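After the arm came: a sorting bench two years on

The sorting room at Trelby opens at six, and by half past the first wire baskets are on the benches. The firm takes in returned and donated toys, checks them and sends them out again to nurseries and charity shops. For most of its life it did this with people standing at tables. For the past 2 years part of the job has been done by a robot arm.

I spent a morning with one of the sorters, who has worked there since before the arm and asked not to be named. We talked in the tea room, with the door open so she could hear the bench.

"They told us in May and it was in by the end of the summer," she said. "There was a meeting, and a man from Jiken came and showed us a film. Most of us went home thinking that was it, we'd be out."

No one was let go. The number of sorters has gone down all the same. When people have left they have not always been replaced, and the evening shift has been folded into the day. She thinks the company could have said so at the start. "They said no redundancies, and that was true. They didn't say they'd stop hiring."

Her own day has changed more than she expected. She used to pick from the basket herself, and on a busy shift she would handle 800 items. Her wrists were bad by the end of it and she wore a support on the right one. Now the arm does a good share of the picking, and she spends her time on checking: seams, battery covers, small parts that might come off. On the day I visited, her sheet showed 304 items checked by the mid-morning break.

"I don't miss the bending," she said. "I do miss the talking. You'd have three of you round one basket and you'd chat. With the arm going, you stand on your own side of the line and watch your tray."

The rule about the line came from the insurers. It is yellow tape on the floor, and no one crosses it unless the arm has been stopped at the panel. She was told off for it twice in the first month.

The arm has trouble with anything soft. Cloths and bags fold when the fingers close on them, and one item can bring up another. The company keeps a log of stops, and there were 61 in the last month she looked at. Each one means a person walking over, clearing the bench and starting it up again.

"Mixed baskets are the worst for it," she said. "Hard toys on their own, it'll go all morning."

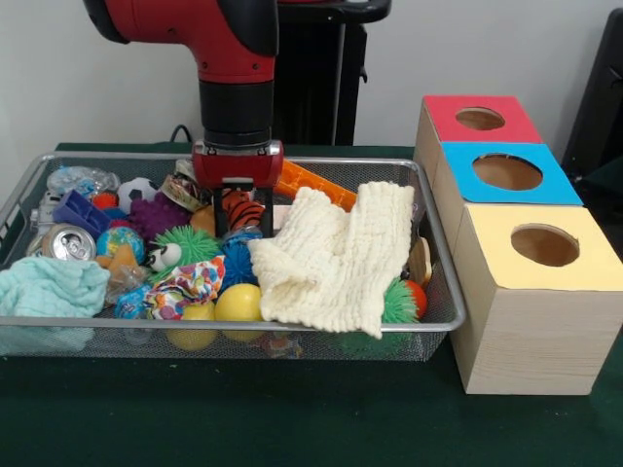
Hegedűs

A mixed basket can have a soccer ball, spiky balls, a knitted cloth and a drinks can in it, all packed in tight. The can should not be there at all, but people put their rubbish in with the toys and always have. A sorter would take it out without thinking. Teaching the arm what counts as rubbish has taken a good deal longer.

Some of that teaching has fallen to the sorters. Two afternoons a week she sits at a screen and marks which picks were right and which were wrong. She was given half a day's training for it. The work is paid at her usual rate, and she has asked, through the staff rep, whether it ought to be a different grade. She is still waiting for an answer.

I asked if she would go back to how it was.

"Not the picking, no. My hand's better. I'd have the third person back on the bench, though, and I'd want them to ask us before they buy the next one. We could have told them about the cloths."

A second arm is planned for the packing end. The sorters have been promised a say in where it goes, and she has already drawn her version on the back of a rota sheet, with the tape moved back so that two people can stand side by side.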